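07/05/2020

I slept late and woke up with my mind already on flowers, which is a silly thing to admit at my age, but there it is. I have been meaning to get the artificial ones sorted ever since April, when I brought the big box home from Trivmont and shoved it under the stairs with the winter boots. Ximena Salinas called before I'd finished my coffee and asked whether I was ever going to do the arrangement for her hallway in Lernandale, and I said yes, yes, this week, and then of course I had to mean it!

So it has been a day of hydrangeas. I do love the blue ones best. They are such a soft powdery color, and the petals are only fabric, a little crumpled, but my grandmother grew them along her fence and I can't look at one without thinking of her old green watering can.
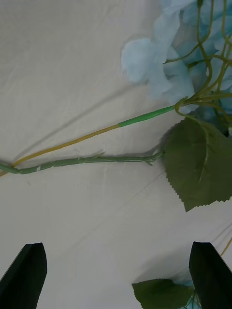 Blue hydrangea and its big leaf, resting on the off-white cloth

I spent longer than I should have looking at the stems. The one on the hydrangea is smooth bright green near the flower and then goes to a thin yellowish wire, and I never know how much of that wire to hide. The darker stem is much nicer - ribbed and knobbly, with a little point on it like a thorn. Somebody took trouble over that. The leaf has tiny saw teeth along the edge and pale veins, and I think I'd be happy with a whole vase of leaves like that one, though Ximena would say I'd forgotten the flowers.

I had soup for lunch and read two chapters of my book, and then I felt guilty and thought about vases. The tall gray one from the Petrenko shop is too narrow at the neck. The round one is chipped, but the chip could go to the wall. I paid 80 for the pair and have used neither of them, so it would be good to see one earn its keep.

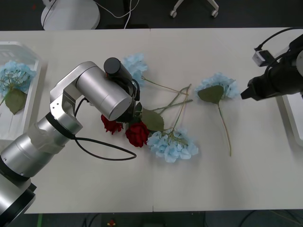

Nathalie Desjardins

A white table is kind to blue, I think. It lets the flowers look cool and fresh, even lying about every which way before anyone has decided what goes where. I like them at that stage almost more than when they're finished. There's a bloom in the clear tray on the left with its thin stems sticking out and a big leaf tucked beneath it, and I could put that in a bowl just so and call it done.

Ximena's hallway is dark, so I want the palest blooms up high and the leaves spilling low over one side. No ribbon this time. She'll ask for ribbon, and I'll probably give in, because I always do. There's still a length of the cream one in the Tarov tin with the buttons.

Rain this evening. I must remember to call her back about the height of the shelf.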